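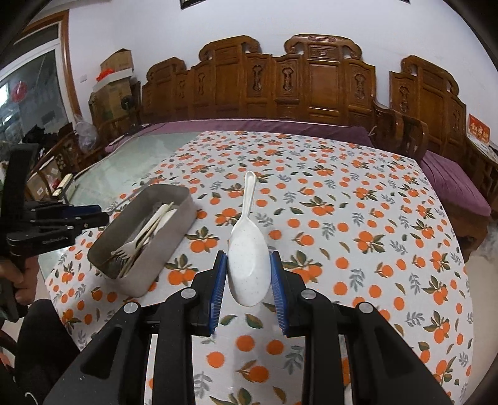
Ticket 1890: right gripper loses spoon during tray task
Site: Fasham
Rig: Histura pair, hand-held
Status: monitoring
Reading time: 2 min

Reported
Right unit drops or rotates white plastic spoons when pinched near the bowl end. Forks not affected. Left unit not affected. Fault began in November after the finger pads were changed.

Log
09:40 Repeated the pick from the grey metal tray. Spoon held at first, then swung sideways when the unit was lifted. Jaw width reading stayed at 4 mm with nothing between the pads.
10:05 Cleaned both pads with a damp cloth and let them dry. No change.
10:20 Re-zeroed jaw width in Jikden. Reading correct when closed, wrong again after 70 cycles.
11:15 Swapped left and right cables. Fault stayed with the right unit, so cable and port ruled out.
11:50 Opened the right unit. One linkage screw had backed out by 2 turns. The finger on that side could tilt, and the ridges on the two pads no longer met squarely.

Cause
Screw not torqued after the pad change. The play in the linkage also explains the drift in the width reading.

Fix
Screw removed, cleaned, refitted with medium threadlocker. Other linkage screws checked on both units, all tight. Width re-zeroed. Ran the spoon pick for 70 cycles with no drops and no drift.

Outstanding
- Recordings made between the pad change and this fix have bad width values on the right channel. Sarmiento to flag them, not delete them.
- Add a torque check to the pad change sheet.
- Leave ticket open until the next pad change.

Contact: Histura support desk | © Histura | Back to top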